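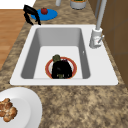 Sunday at Ormsby: how the kitchen cell gets looked after

I went for the robots and spent most of the afternoon with the screen next to them! Ormsby's open day had the Worano cell running at the back of the hall, one arm on a rail, and beside it the simulated kitchen they test it in. White sink, speckled granite, a plate in the basin with a dark eggplant-looking thing on it, another plate, a blue one, behind the sink. Every software change goes through that kitchen before the arm gets it.

The tall faucet is the troublemaker. Reaching down into the basin means bringing the wrist in past the spout, and the crew keeps a no-go zone around it that they check after each calibration. A change has to get through 1,000 simulated runs, and the last one managed 992 clean (the other eight were all faucet bumps, so it went back).

Upkeep on the real arm is lovely, simple stuff. Finger pads come off with 4 screws and get swapped after roughly 50 hours. They let us do one. Mine went on backward the first time, and the startup check caught it before anything moved.

Then the rail gets wiped and greased, the cable loop gets a look for rubbing, and the wrist goes back to its zero mark. I could have watched that all day. Girkness has a Nandum cell open in September and I've already put my name down.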